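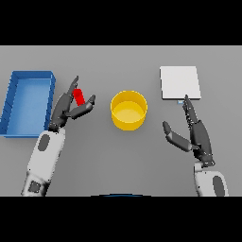
**Status:** maintained. Format version 6. Last full rebuild of the archive: 06/02/2022.

# pleleo-tracks

Calibrated range profiles from the Pleleo radar sounder, with the scripts needed to read them, reproject them and check them against the orbit solution. Pleleo is a nadir-looking instrument that sends a short chirp toward the surface of an airless body and records the echo. The surface return gives a range. Weaker returns behind it come from layers below the surface or from terrain off to the side of the track, and telling these two apart is most of the work.

The repository holds code and small test files only. The full archive is too large for Git and is fetched by script.

## What is in the archive

The archive contains 443 tracks. A track is one continuous period of sounder operation, from transmitter on to transmitter off. Tracks differ in length. A short one may cover a single crater, and a long one may run from near the pole to the equator.

Each track has a directory named by its four-digit track number:

```
tracks/
 0001/
 profile.h5
 orbit.csv
 flags.csv
 notes.txt
```

- `profile.h5` – the range profiles, one row per pulse group, after range compression.
- `orbit.csv` – spacecraft position and velocity in the body-fixed frame, sampled at the time of each row in the profile.
- `flags.csv` – quality flags, one line per row.
- `notes.txt` – free text entered by the operator. Often empty.

Track numbers follow the order of commanding. They are not always in time order. Two tracks were commanded together and run in reverse sequence, and the numbers were kept to match the operations log.

## Installing

Python 3.8 or later is required, with `numpy`, `h5py` and `scipy`. Plotting also needs `matplotlib`.

```
git clone <repository address>
cd pleleo-tracks
pip install -e .
python -m pleleo.fetch --tracks 1-6
```

The last line downloads six tracks, enough to run the tests. Leave out `--tracks` to fetch everything. The fetch script resumes a broken download and checks each file against its stored checksum before moving on.

If your site blocks outgoing connections on unusual ports, set `PLELEO_HTTP_ONLY=1`.

## Processing steps

The steps below were applied to every track, in this order. Steps 1 to 3 run in the Dasari pipeline and cannot be repeated from this repository, as the raw telemetry is not included. The rest can.

1. **Unpacking.** Telemetry frames are sorted by onboard counter and repeated frames are dropped. Missing frames are filled with NaN and flagged.
2. **Clock correction.** Onboard time is converted to TDB using the clock kernel current at rebuild.
3. **Range compression.** Each echo is correlated with the reference chirp measured on the ground. A Hann window is applied in the frequency domain.
4. **Alignment.** Rows are shifted to remove the change in receive window position. The shift is stored in `profile.h5` as `/window_shift`, in samples, so it can be undone.
5. **Gain.** A single gain factor per track, from the internal calibration loop.
6. **Surface pick.** The first sample above the noise threshold, refined by fitting a parabola through the peak and its neighbors.

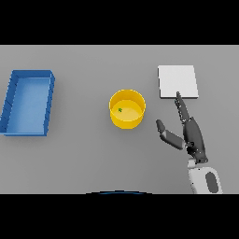 7. **Orbit match.** The picked range is compared with the range predicted from the orbit and the shape model. Rows that differ by more than 100 meters are flagged but kept.

No smoothing is applied along track. Users who want a cleaner picture of the subsurface should stack rows themselves, and should state the stack length when they publish.

## Contents of profile.h5

| Dataset | Type | Unit | Remark |
|---|---|---|---|
| `/time` | float64 | s, TDB | past J2000 |
| `/power` | float32 | dB | relative to loop level |
| `/phase` | float32 | rad | not unwrapped |
| `/window_shift` | int32 | samples | see step 4 |
| `/surface_range` | float64 | m | NaN where no pick |
| `/noise_floor` | float32 | dB | median of the samples ahead of the surface |

Earlier versions stored `/power` as linear values. Format version 6 uses decibels throughout. The reader checks the version attribute and refuses older files with a plain error – it does not try to convert them.

## Quality flags

Flags are stored as a bit field in the `flag` column of `flags.csv`.

| Bit | Meaning |
|---|---|
| 0 | missing telemetry, row is NaN |
| 1 | receiver saturated |
| 2 | no surface pick |
| 3 | pick disagrees with orbit |
| 4 | attitude more than the allowed angle from nadir |
| 5 | interference from another instrument |

Bit 5 is set by hand. It is reliable for the wide interference bands seen when the downlink transmitter was on, and less reliable for short bursts. Expect some of these to be missed.

## Reading a track

```python
from pleleo import Track

t = Track.open("tracks/0004")
good = t.select(reject=[0, 1, 2, 3])
r = good.surface_range
lat, lon = good.footprint()
```

`footprint()` intersects the nadir line with the shape model. It does not account for slope, so over rough ground the true point of first return may be well away from the position given.

To compare a profile with simulated off-nadir clutter:

```
python -m pleleo.clutter tracks/0004 --out clutter_0004.h5
```

The clutter simulator uses the facet method with the Araújo shape model. Facets are 80 meters on a side. This is coarse for steep crater walls, and a match between data and simulation there should be read with care. A missing match is weaker evidence still.

## Known problems

- Tracks taken soon after a transmitter restart show a slow gain drift over the first rows. The single gain factor in step 5 does not remove it.
- `/phase` has a jump at each change of receive window. It can be corrected with `/window_shift`, but the correction is not applied in the reader.
- The footprint longitude wraps at 360 degrees. Interpolating across the wrap gives wrong positions. Convert to Cartesian first.
- `notes.txt` uses mixed line endings.
- On Windows, `pleleo.fetch` fails if the target path contains a space. A fix is planned for the November release.

## Tests

```
pytest tests/
```

The orbit test needs the downloaded tracks and is skipped without them. All other tests run on the small files in `tests/data`.

The surface pick test compares against stored values and allows a difference of one hundredth of a sample. If it fails on your machine and everything else passes, check the `scipy` version before opening an issue.

## Related packages

Plandico reads the same files and provides a map view with track overlays. It is developed separately and has its own issue list. Please report problems with the map view there, and problems with the values in the files here.

## License

Code is released under the MIT license. Data are released under CC BY 4.0. When using the data, give the format version and the track numbers, as picks for individual tracks can change between rebuilds.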